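Stivora Latch Boxes, Set of 4: Long-Term Review

Posted 2026-06-03 by Sheena MacRitchie
Filed under: Storage

I don't trust products that promise to change how you live, and the Stivora sleeve promises it twice. "Reclaim your home" is a lot to ask of a plastic box. I bought the set of four anyway, with my own money, after our old bins from Urnby started splitting at the corners.

The pitch is simple enough. Clear box, clear lid, snap latches, a slot under the lid for a label card. You put things in, you close it, you stack it. The maker says the latches are tested to 600 openings. I'd like to know what happens at 601, and I wrote to ask. The reply thanked me for my interest in organized living.
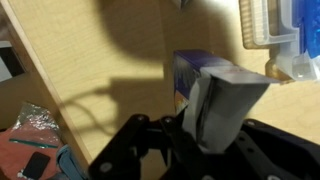
My main complaint with this whole category is that it sells you the feeling of having tidied. You spend an afternoon moving batteries and tape from a drawer into a box, and at the end you own the same batteries and tape, plus a box. If the drawer worked, leave it alone. The boxes earn their money only for stuff that has to travel: first aid things, craft supplies, the sewing kit that goes from the closet to the couch and back.

So that's how I used them. One for medicine, one for thread and buttons, one for game pieces, and one that was supposed to be for chargers and became the box for whatever was in my hand. I've been opening the medicine box most days since last July.

The latches still click. They click loudly, too, and if you have somebody sleeping in the next room you'll learn to ease them down with your thumb. One corner of the sewing box lid has started to lift a little when the opposite latch is closed. It isn't a disaster, but I wouldn't put rice in it. 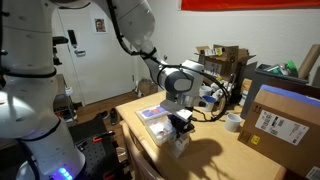
STACKING AND STRENGTH

The sleeve shows a tower of these things with a houseplant on top. Mine get wobbly at three. There's a shallow lip on each lid that is meant to grip the box above it, and it does, as long as nothing inside is pushing the lid up. Overfill one by the thickness of a deck of cards and the stack leans.

I asked Güven Toprak, who reviews kitchen gear for this site, to try his set under canned goods. He got the same lean and one cracked latch, which Stivora replaced after 20 days and a request for a photo of the receipt. He likes the boxes more than I do. He also likes label makers.

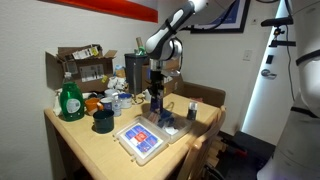 Clear plastic sounds like a plus until you own some. Everything you hoped to hide is on show, and the sides scratch. Mine have gone hazy where they slide against the shelf. A damp cloth doesn't help and the dishwasher is off limits according to the care leaflet, which runs to four languages and says very little in any of them.

The label slot is the one part I'd call well thought out. It takes an ordinary index card with the end trimmed, and the card stays flat. The printed cards in the pack had headings like "Memories" and "Essentials." I turned them over and wrote on the back.

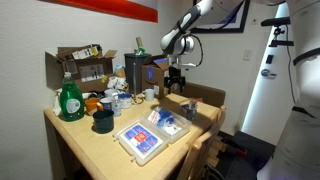
THE COMPETITION

Stumano makes a box that's close to the same size with a hinged lid. The hinge feels flimsy and the plastic is thinner, but it costs less and it closes quietly. For a closet shelf you rarely visit, get that one.

Murín goes the other way, with a rubber seal and thick walls. Good box, heavy box, silly price. I can't think of a button collection that needs it.

VERDICT

Fine for things you carry around the house. Poor value for things that sit still. Buy a single box first if your store will split the set (mine wouldn't), and keep the receipt for the latches.

Would I buy again: two boxes, yes. Four, no.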